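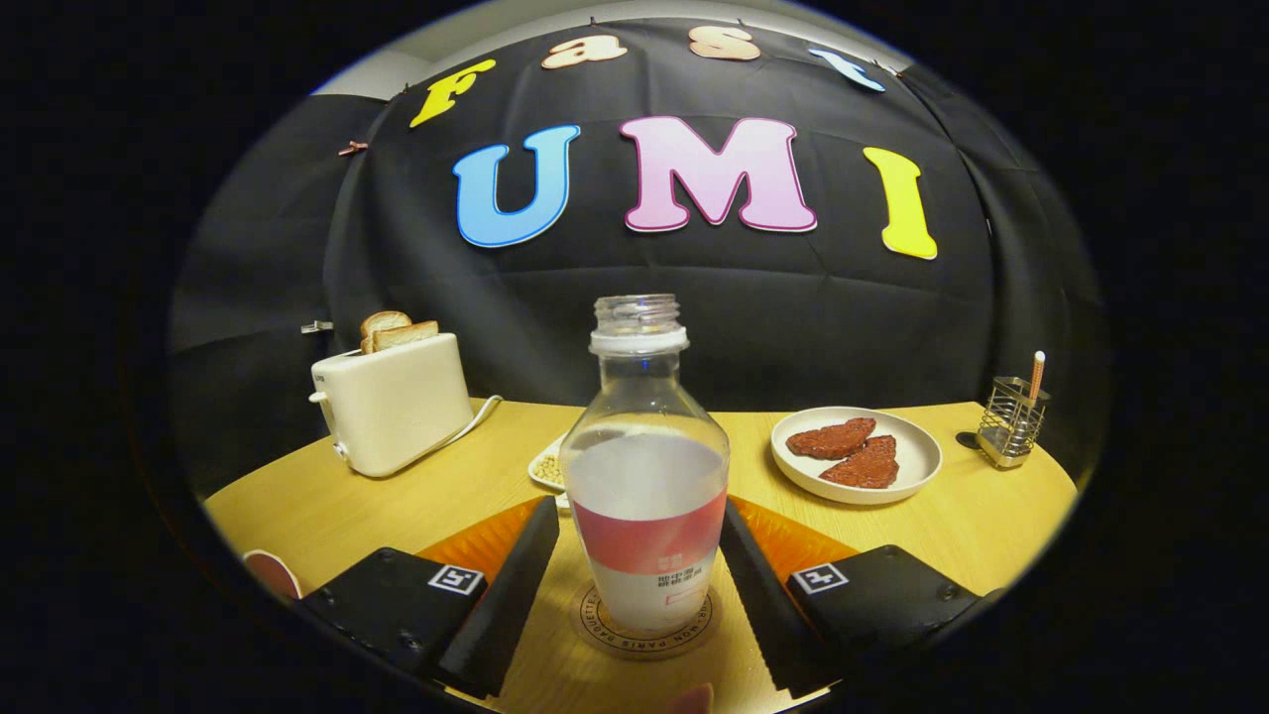
What's the best way to put letters up on a fabric backdrop so people can read them from the back of the room?

Cut them big, give every letter an outline in a second colour, and clip them on once the cloth is hanging.

Speaker notes, stall dressing talk, Gronham
March 13, 2018

(Leave the first slide up while people find seats. Start with the question, wait for hands, then give the answer and get going.)

Hello everyone, lovely to see you. I want to talk about what goes behind a table and what goes on it, and I want to get to the cutting out as fast as I can, as that's the bit you came for. We have 430 sheets of coloured card from Podenex in the boxes by the door and I would like to go home with none of them!

Backdrops first. I'm a great believer in plain black cloth. Look at the slide: yellow, peach, pale blue, bright blue, pink, all on the same black, and every one of them stands up for itself. Try that on a patterned curtain and you'll lose the pale ones straight away.

(Hold up the black cloth sample, then the floral one. Put the same peach letter on each. Let them look, don't talk over it.)

Now the outlines. Go back to the slide and look at the big M, pink with a deeper magenta edge. Then the I, yellow with a darker yellow. Same family of colour, one step down, and the letter gets a lovely crisp edge. The U does something different, blue with a white edge, and I'd happily use either. To make one, cut your letter, lay it on the second sheet, draw round it a finger's width out, cut again, glue. Children can do this. My neighbour's children did two whole alphabets in January and only argued over the Q.

Sizes. Two rows, two sizes. The word on top is smaller and runs in a curve, and the letters underneath are bigger and evenly spaced. I love that curve. It makes a short word look like it's having a party. If you want one of your own, pin a length of string along the cloth first, let it bend, and step right back before you commit. Place the first and last letters, then the middle, then fill in.

(Demo with string. Get someone from the front row to hold the other end. Five minutes at most, it ran to nine last time.)

Capitals or small letters? The top word has a capital F and then goes small, and the bottom row is all capitals. Mix them if you like. I was told off for this once at a craft fair and I have carried on doing it.

Creases. People get very worked up over creases. There are soft folds in the cloth on the slide, mostly low down at the sides where it comes round the table, and the lettering is still perfectly easy to read. Iron the part where the letters go. Steam the rest if you've got the time and the patience, and I never have.

Clips. Small ones, and bring twice what you think. I use the Inga ones from the market, but any small clip or pin will do provided it grips. Check the top edges of the letters, as card likes to flop forward in a warm room.

(Pass the clip tin round. Ask for it back!)

Right, the table. I'm very fond of a breakfast table as a display, and there's a nice start to one up there. A cream toaster with two slices standing up out of the top. Toast is a brilliant prop! Everybody knows what it is from across a hall, the crusts give you a warm brown, and it costs pennies. Stand it up, don't lay it on a plate, you want the height.

The pale wood helps as well. Cream on light yellow is very gentle, and then the label on the bottle comes in with that red-pink and picks up the pink from the lettering behind. When you lay out your own table, pick one colour from your letters and bring it down to the front once. Once is plenty.

Coasters. Put one under a bottle. It makes a little stage for it and saves your tabletop. The round beige one up there has PARIS and BAGUETTE printed on it, so your bread theme carries on even there. I do enjoy that.

Small dishes are good for filling in behind taller things. White dish, something pale yellow in it, beans or nuts, whatever is in your cupboard. Dried beans travel better than anything baked, and you can pour them back in the jar afterwards.

Leads. Decide where the flex goes before you put anything else down, and tape it if people will be walking by. I like mine going straight off the back of the table.

(If running late, skip the Pukent lamp part and go straight to tables.)

Lighting, quickly. I have one Pukent clip lamp and I point it at the letters, never at the table. Shiny labels throw the light back at you. Black cloth drinks it up, so you can be quite generous.

Now you. Work in pairs, one word per pair, five letters or fewer so that we all finish. Scissors on the left, glue on the right, string in the biscuit tin. Pick your two colours before you sit down or you'll be there all evening.

(Put kettle on while they choose. Hang the spare black cloth on the back wall. Blue card is nearly out, open the second box.)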